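Moltdale ouvre aux établissements partenaires son service d'évaluation en simulation

Le service Nyberg, destiné aux laboratoires et aux centres de formation en robotique, est proposé depuis avril. Il donne accès à une bibliothèque de 468 intérieurs de synthèse, dans lesquels une pince à deux doigts peut être soumise à des tâches de manipulation avant tout essai sur matériel. Le point de vue retenu est celui du poignet.

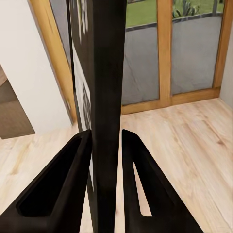
Pince et panneau vertical devant une baie vitrée à cadre de bois, rendu de simulation.

L'unité de Trolham, dirigée par Mme Torunn Haugland, a conduit l'examen préalable du service. Son rapport porte sur quelque 90 séquences et relève la qualité de l'éclairage naturel. Il recommande en revanche une documentation plus complète des paramètres de contact. Les vues ouvrant sur l'extérieur, avec pelouse et dalle de béton, ont été retenues pour l'étude des contrastes entre intérieur et plein jour.

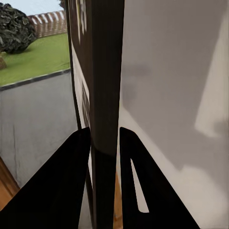
Conditions d'accès

L'abonnement annuel est fixé à 860 euros par poste, assistance comprise. Les établissements souscrivant au moins 5 postes bénéficient d'une session de prise en main à distance. Les demandes sont à adresser à M. Crisanto Lumanlan, service des partenariats.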